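**1/** Okay, a few people asked for our bench rules after I grumbled about them the other night, so thread time! These are for tabletop pick-and-pack with a two-arm setup. They're our own house rules at Brernix, current version dated 23 April 2019. You'll want your own risk assessment as well, please don't just copy mine off the internet.

**2/** Background for the keen: we started from the Flaltora guide, which is 84 pages long and mostly written for people with a whole factory floor and a proper fence. Good guide! But try finding the bit about groceries. We boiled it down to one sheet that lives beside the operator's screen.

**3/** Rule one is that the table gets reset by hand with the arms stopped. Stopped means motion disabled at the controller, and "it's just waiting for the next command" doesn't count. Trays, bowl and bag all go down before anyone sits back at the monitor.

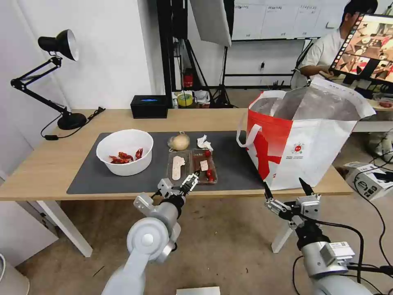
## 4/ Who gets to be near it

One operator, at the screen, and that person has no other job while the arms are live. No emails, no answering a quick question about lunch orders. If you need them, you say "pause", they pause it, then you talk. It felt ridiculous for the first week and now I say it to my kids.

**5/** Speed! We cap both arms at 50 per cent for any new routine, then 80 once it's been signed off by 2 people. Nothing runs at full speed on our benches, full stop. I had a long argument with the Kelar crew about this (lovely bunch, very impatient).
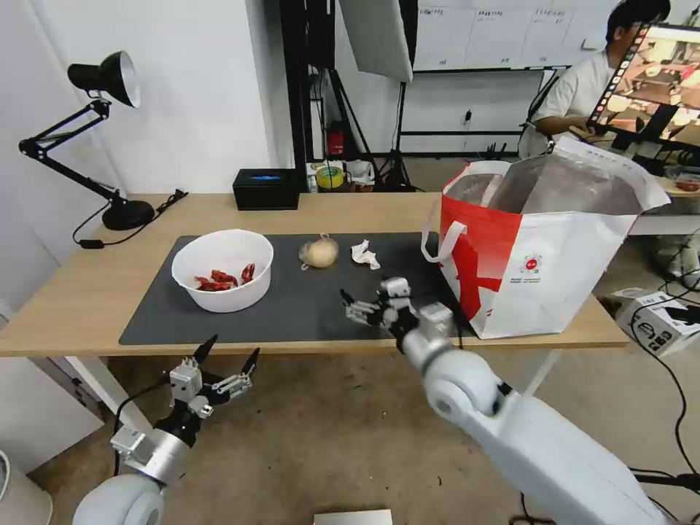 They reckon signing off should be per gripper instead of per routine, and I've come round to half of that. If you swap the hand, you've changed the reach, the weight and where the pinch points are, so the routine goes back to the slow cap. Yes, even if it's "basically the same one" - write it in the log and do it again.

**6/** Bags are a pain and they need a rule of their own. Ours is that no human hand goes in the bag while either arm has power. If something lands badly or misses, leave it till you've stopped. 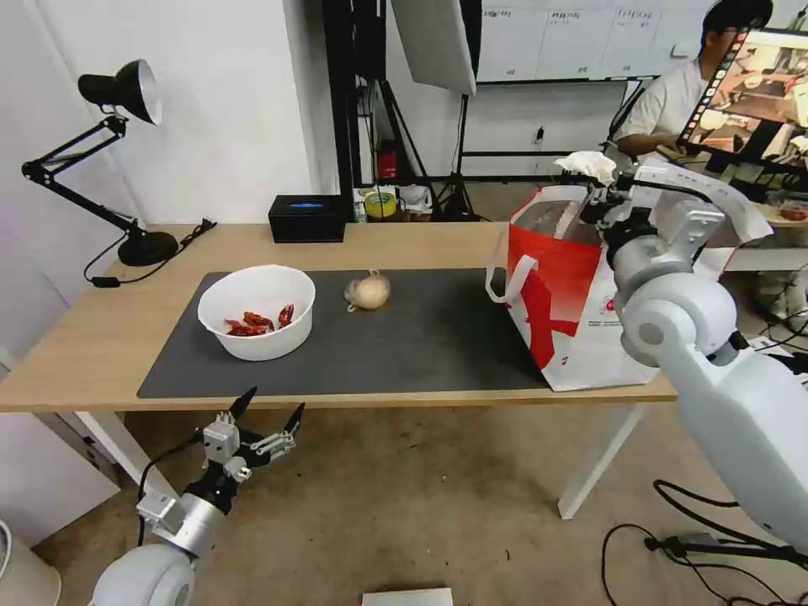

Housekeeping is the bit everyone skips, me included. We do a walk-round at the start of each shift and it takes no time at all: lamp cord, floor, extinguisher, the path behind the operator's chair. Cables are my personal bugbear. Look at the black ones coiling across the floor to the base of the right arm - those go on the walk-round list every single time, and anyone crossing that side goes the long way. August's revision will have a proper colour code for floor leads, if I ever get the tape order approved.

**7/** Last one, and the one I get the most grief for. Anything with food in it gets treated as a spill risk from the moment it's lifted. Nobody wanders over for a better look while there's a bowl in the air. 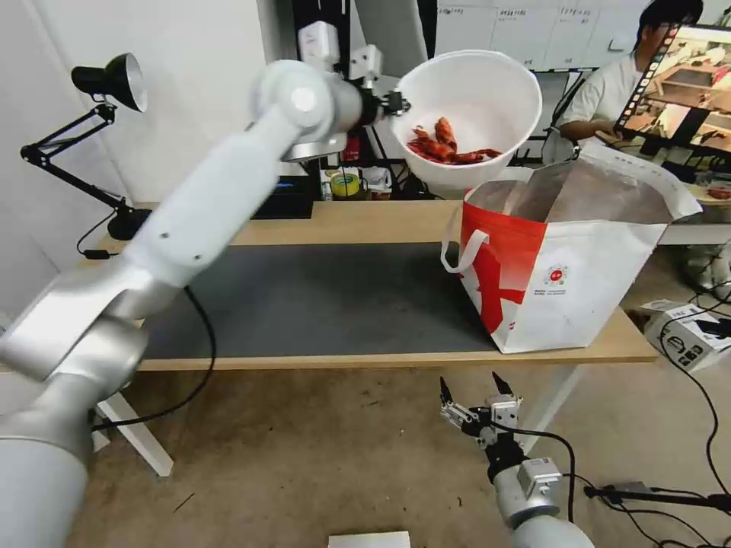 **Dehghan**
*Bench safety lead, Brernix*

**8/** Questions welcome, especially from anyone doing this in a smaller room than ours. I'd love to know how you handle the operator swap mid-shift. We do a verbal handover and a full stop, and I'm still not happy with the wording on the sheet.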